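Pritdale Kitchen Swap returns in January

The Pritdale kitchen swap is back after the holidays, in the side hall on Drandon Street. Doors open at 10 and we close at 2. Entry is free, and you don't need to bring anything to take something home.

Bring kitchen things you no longer use: plates, bowls, pans with their lids, baking tins, jars with good seals. Odd pieces are fine. Steel and ceramic go quickly, and people with a first apartment to fill are glad of a plain bowl. Please wash everything first and leave chipped glass and knives at home. Electrical items can't be taken this time — we have no one to test them.

Drop-off is at the side door, from 12/01/2024 until the hall closes for the holidays. Please limit it to 28 pieces per household. Last year we filled 14 shelves and ran out of room by noon.

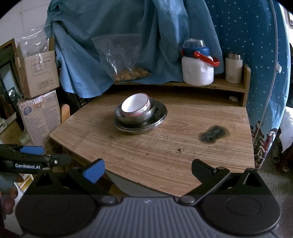
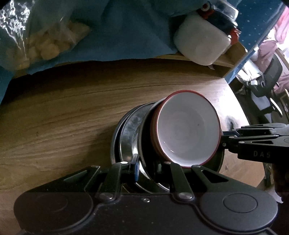
Lindiwe Ngcobo writes that she would like the swap to stay open later, as she works until 1 and found the larger pots gone when she got there last time. She also asks whether cookbooks could have their own table. "I have 70 of them and use maybe two," she adds.

Cookbooks will get a table by the stage. The closing time stays at 2 for now, but large pots will be put out in two lots, the second at 1:15. To help set up, leave your name with Hendrik Mahlangu at the front desk. Parking is behind the Plukitz building, and the gate code is on the hall door.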